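# Lakeside hotel wins brewing award, with a few questions attached

3 July 2024

The Gramine Hotel has put out a press release to say that its in-house brewery, Vutetti, has been named best small brewery at this year's Lakeland Table Awards. The release uses the word "extraordinary" four times. It also says that the award "confirms what our guests have known all along", which is a bold claim for a brewery that poured its first pint last September.

Let's start with what is known. Vutetti occupies the old boat store behind the hotel, a long low building that most people in the village remember for its leaking roof. The roof has been fixed. There is a bar at one end, a row of tanks at the other and a terrace looking over the slipway, where on a fine evening it is hard to be cross about anything. The head brewer is Njål Sæther, who came over from Bergen and makes four regular beers: a pale ale, a red, a stout and a sour one flavoured with bog myrtle.

The red is good. I would go further and say that it is the best thing to happen to the hotel since it stopped serving melon as a starter. The stout is decent if you let it warm up a little. The sour will divide a table, and at my table it lost.

The award is harder to judge. The Lakeland Table Awards are in their second year and are run by McGrath, a marketing firm that also does publicity for several hotels in the region. Asked whether the Gramine is one of them, hotel manager Fionnuala Dunne said that it was "not currently a client". Asked whether it had been one when entries closed, she said she would have to check. She had not come back to us by the time this was written.

Entry cost 500 euro. According to the awards' own website there were 34 entries across all categories, and there are 12 categories, so most of those who paid will have had a fair chance of taking something home. The site does not say how many breweries put themselves forward. I can think of three within an hour's drive that would make a proper contest of it, and two of those told me they had never heard of the thing.

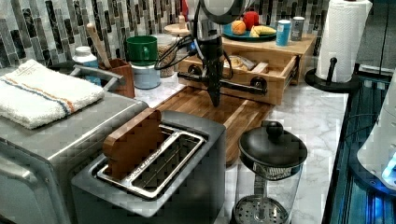

*Toaster, French press and a chopping board on the worktop.*

None of this is the fault of the beer. Sæther seems faintly embarrassed by the fuss. "I was told to wear a clean shirt," he said of the awards dinner. He would sooner talk about water, which he thinks is softer here than people give it credit for, and about the trouble he has had getting hold of malt in small enough lots. He is brewing twice a week through the summer and doubts he could manage a third without another pair of hands.

Another pair of hands may be needed, because the hotel has plans. The press release promises a "brewery stay" package from September: one night in a double room, a tour, a tasting of four beers and breakfast. It also mentions a tasting menu by the hotel's chef, Philomena Mac Carthaigh, with a beer matched to each course. Her food is the reason a lot of us go to the Gramine in the first place, and I would eat her smoked eel with a glass of tap water. Whether it needs the bog myrtle sour beside it is another matter.

The tour itself already runs on Saturdays and costs 40 euro. It is advertised as lasting an hour. Mine took 47 minutes, including a wait while someone found the key to the cold room, and a fair part of it was spent standing in front of a wall of old photographs of the boat store. The tasting at the end was generous, I'll give them that, and the guide knew her stuff. But you can buy an awful lot of the red at the bar for the same money - and drink it on the terrace.

Then there is the matter of who the place is for. When the hotel applied to convert the boat store, its owners, Jinis, told a public meeting that the bar would be "open to all, all year". Last winter it shut to non-residents on weeknights. Kathleen Sheehan, who rents out kayaks from the next slipway, says that her customers were turned away more than once. "They walked up from the water, they were told residents only, and the place was half empty," she said. "I don't begrudge them the prize. I'd just like to be able to send people there for a pint."

Ms Dunne said that the winter hours were "a trial" and that no decision had been made for this year. The summer hours are noon until eleven every day, and the kitchen sends down flatbreads and a cheese board until nine.

Tadhg Ó Néill, who has the pub at the crossroads and might be expected to grumble, was kinder than I was ready for. He has taken the Vutetti pale ale on one tap since Easter and says it sells. He would take the red as well if the hotel would let him have it, but so far the answer has been that there isn't enough to go round. The press release, on the other hand, speaks of "exciting export opportunities". Somebody might want to sort out the half mile to the crossroads before starting on those.

The award plaque is to be put up beside the bar later this month, with music on the terrace and a free half of the pale ale for anyone who turns up before seven. The date will be posted on the hotel's noticeboard. Non-residents are welcome, according to the release.

Tour places can be booked at hotel reception. The price of the brewery stay has not been announced.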